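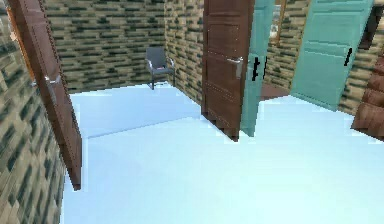

Can you choose a door-opening gripper from simulation alone?

Only as far as a shortlist. A simulator will show you which grippers can't reach or can't close on a handle, and it will flatter most of the ones that can.

I went into this with two grippers on loan for the month of March and a sales sheet that claimed both would open "any standard interior door". The Vomton is a two-finger parallel gripper. The Ellby has three fingers that curl. Before bolting either one to an arm I ran them through the Pristier door scene, and what follows is how I'd do it again, with the mistakes taken out.

What you need

A mobile base and arm model you trust. A gripper model from each maker, or one you've measured and built yourself. A scene with more than one kind of handle. The Pristier room has brown wooden doors with silver levers and teal ones with short black upright handles, and I would not bother with a scene that had only levers. Both makers' demo clips use levers. Make of that what you like.

Step 1. Check the gripper models before you check the grippers

Load each one on its own and close it on nothing. Then close it on a plain block of known width and read back the finger positions. The Ellby file closed beautifully on a block that it should not have been able to span at all. Somebody had left the joint limits wide open. I corrected them against the drawing, and the finger stroke dropped a good deal. Had I skipped this, every result after it would have been nonsense in the Ellby's favour.

Step 2. Set friction low and keep it the same for both

The default contact settings are generous. With them, either gripper can brush a handle with one fingertip and tow the door along behind it. Turn friction down until a deliberately bad grasp fails, then freeze the value. Write it at the top of your log. If a maker sends you their own "recommended" settings file, by all means run it, but as a separate test with a separate name.

Step 3. Start with the doors shut

The Pristier scene can load with all its doors standing open, which makes a pleasant view and a useless handle test. Set every hinge angle to zero and turn the latches on. Check the latches one by one. Mine were on for the levers and off for the teal doors, so for a whole morning I was admiring how easily the Vomton handled an upright bar that wasn't holding anything.

Leave the open layout for a second job: driving the base through with the arm folded. The doors swing into the floor space at awkward angles, and there is a narrow gap by the middle pair that will find out any planner that treats the gripper as a neat little box.

Step 4. Move the start position

Don't launch every trial from the same spot. I used 24 start poses, spread in front of the doors and turned a bit each way. Fixed starts reward whoever tuned for them, and that includes you.

Step 5. Run enough, and sort the failures

I ran 400 attempts per gripper. The Vomton opened its door in 351 of them, and I can't find a reason to be pleased about it until I know what went wrong in the rest. Save the contact log for every failed run and put each one under a heading: missed the handle, slipped off, grasped but didn't turn, opened then collided. Slips matter most to me. Misses are usually the camera's fault or the planner's, and swapping the gripper won't cure them.

The Ellby did worse on levers and better on the upright handles. I'd like to tell you how much of that is the fingers and how much is my own correction from Step 1, and I can't yet.

Step 6. Take the shortlist to a real door

Thodoris Tsoukalas, whose bench I share, thinks I should have started here. He may be right. The simulated lever has no spring worth mentioning, the door closer doesn't exist, and the pale floor in the scene is perfectly flat – ours isn't. Pick 4 start poses from your list, two that went well and two that didn't, and repeat them on hardware. If the bad ones go well and the good ones go badly, go back to Step 2 before you blame the arm.

A note on controllers

I used the Ikeda controller for everything, with its force limit switched on. It slows each attempt down. Leave it on anyway. With it off, both grippers "succeed" by wrenching, and a simulated hinge never complains.

The Ellby goes back first, so its hardware runs are next.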